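Home | Data | Docs | Team | Contact

# Lorero Sorting Sim: data card

Simulated gripper episodes for the returns bench at Karnberg

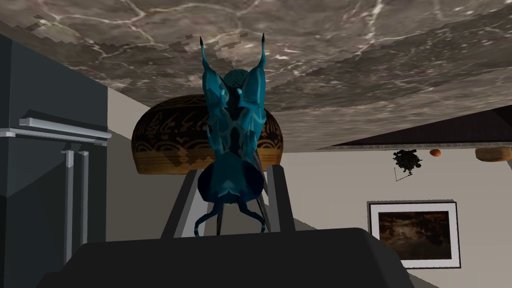

*Sample render: teal insect figurine held between the gripper fingers.*

**Contents.** 1,688 episodes, all rendered in simulation. Each has up to 48 camera stills and one outcome label (placed, dropped, handed over). Household settings are used as backgrounds. No employees were recorded.

**Purpose.** Karnberg wants an arm to take over the first pick of small mixed returns. The set trains grasping of odd shapes only. It should not be used to set pick rates for staff.

**Changes on the floor.** The 7 people on the bench keep their posts. Under the plan, they stop lifting items out of totes and spend the shift on grading and on items the arm hands over. Grading is slower and needs more sitting, so the bench gets chairs and a second lamp. Pay grade is still under discussion.

**Known gaps.** Soft goods are missing. Thin parts bend less than real ones. Shadows have blocky edges in some renders.

**Maintainer.** Natanael Macedo. Last edited 22 February 2024.

## Comments

**Liu:** Who decides when an item is handed over, the arm or the grader?

**Josué Nogueira:** Either one. The grader has a button.

**Liu:** Please put that in the card.

Contact | © Lorero | Back to top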